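Plarnico go back in the studio, slowly

Plarnico have started work on their second album, a sentence I have typed in this newsletter before. This time there is a room booked and a deposit paid, so I am allowing myself some hope.

The room is Brikgate, upstairs, 21 days spread over April and May. Kiri Partington is producing. She did the Irnelau EP last year, the one where you can hear the singer put down a glass in track 2 and then spend the rest of the song wishing he'd do it again.

The first record sold 3,000 copies, mostly at shows, mostly to people who had come to see the other band. Aravind Poduval, who plays bass and answers the email, tells me the new songs are shorter. He also says there are 400 voice memos to get through before anyone can say how many new songs there are. A good number are him humming in a parked car.

There will be strings on at least one track. The drummer is against it and has been told he can be against it from the drum booth. 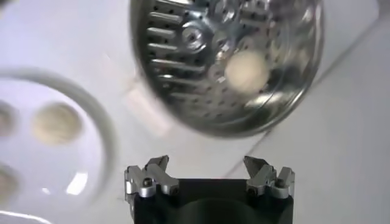
No label yet. Benítez, the booking agency, is holding a few fall dates on the theory that a band with a tour coming up will finish a record. I have known bands to treat this as more of a suggestion. Tickets go to subscribers first, as usual, and the presale link will be in the next issue if the dates survive that long.

Meanwhile the old single is back in print on seven-inch, with the typo on the sleeve corrected and a new one on the label.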